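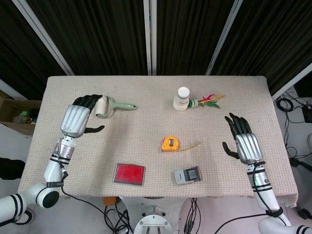

Photo: Antigoni Kalogeropoulos

Mooring scour off Esthorpe

tidegauge_3
Chain sweep at the Esthorpe moorings is stripping eelgrass. The September survey logged 427 scars, up to 3 m across. Has anyone trialed mid-line floats?

Juška
Floats help, but only with a screw anchor. On a block the whole rig still drags.

wendideck
Disagree. Ours sit on blocks – no drag in two winters.

Juška
What depth? Tultside is exposed and lost three.

wendideck
Four meters, sheltered.

tidegauge_3
Ours is closer to Tultside. I'll price screws.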